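On the Placing of Memorial Notices

23 Sep 2025

Following the death of my aunt in July, it fell to me to prepare the notices, settle the wording of the service sheet and reply to those who had written. I record the arrangements for the benefit of relatives who may have the same duty in future.

The Fuvenham paper accepts notices of up to 50 words at its basic rate. Our first draft ran to 78. The family agreed to remove the list of former employers and to keep the names of all the grandchildren, together with the line thanking the nurses at Halonen House. I believe this was the correct decision, although one cousin has asked that his objection be noted, and I note it. 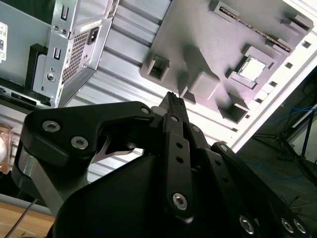 The notice should give the full name, including any name before marriage, and the town in which the person grew up. Two of my aunt's school friends recognised her only by her earlier surname. The time of the service should be checked against the booking before the notice is sent. Ours was first submitted with the hour of the luncheon in its place, and a correction had to be paid for.

We ordered 100 service sheets from Skeko and used nearly all of them. The remainder have been posted to family overseas. Condolence cards are being answered in the order in which they arrived, and I ask for patience from those still waiting.

The question of flowers caused some difficulty. My aunt had asked for none, but had also said that she would not mind sweet peas. The notice therefore read "garden flowers only", and this was respected.

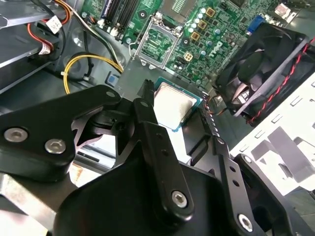

Marjatta Keskinen wrote that her own family had left out the request about flowers altogether, and that she regretted it, as the chapel was so full of lilies that her mother's favourite hymn was sung through a good deal of sneezing. She would also advise keeping every card envelope until the replies are finished, as many people put their address nowhere else.

I have adopted the second suggestion. The envelopes are now in a shoebox with the cards, and Recep Kaplan has kindly offered to copy the addresses into the family book before the stone is set at Cikness.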